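Unit 6: Time Alignment and Grasp State in Demonstration Data
Course notes for the perception and control sequence 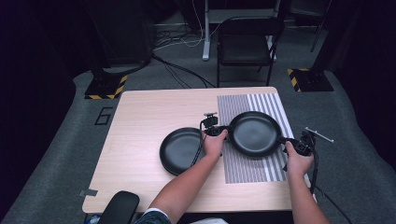 The previous unit treated the demonstration recording as a single stream. In practice the Cladeck logger writes several streams, each stamped by its own clock, and the learner must combine them before any policy can be trained. These notes cover the alignment step and the labeling of grasp state.

6.1 Clocks

Each sensor module reports its own device time. The logger adds an arrival time when the packet reaches the host. Arrival time includes cable and buffer delay and must not be used directly for alignment. Students should fit a straight line from device time to host time over the full recording, then apply the fit to every sample. A window of 50 packets is enough for a first estimate – the final fit uses all of them.

6.2 Reference pose

Poses are stored relative to the work surface. The striped calibration mat gives direction well across its stripes and poorly along them, so the Usuga solver takes the second axis from the table edge. When hands or objects cover part of the mat, the solver lowers the weight of the hidden area. Recordings in which the solver changes its reference midway are to be split at that point.

6.3 Grasp state

For two-handed tasks with cookware, one label per hand is required: free, touching, or holding. Touching and holding are easily confused when a hand rests on one object and grips another. The rule for this course is that a hand is marked as holding only if the object moves with it for the next 2 samples or more.

6.4 Exercise

Load the Mimel set, which contains 1,477 segments. Align all streams, label both hands, and submit the error plot with your code. Submissions are due Tuesday before the lab session.

Salby Institute, Robotics Teaching Office | Contact the course desk | All rights reserved | Back to top

Comments

Is the line fit in 6.1 meant to be done per module or once for the whole rig? I did it once and my left and right tracks drift apart near the end.

Per module. Each one has a separate clock.

The link to the Mimel set asks for a login that my section does not have yet.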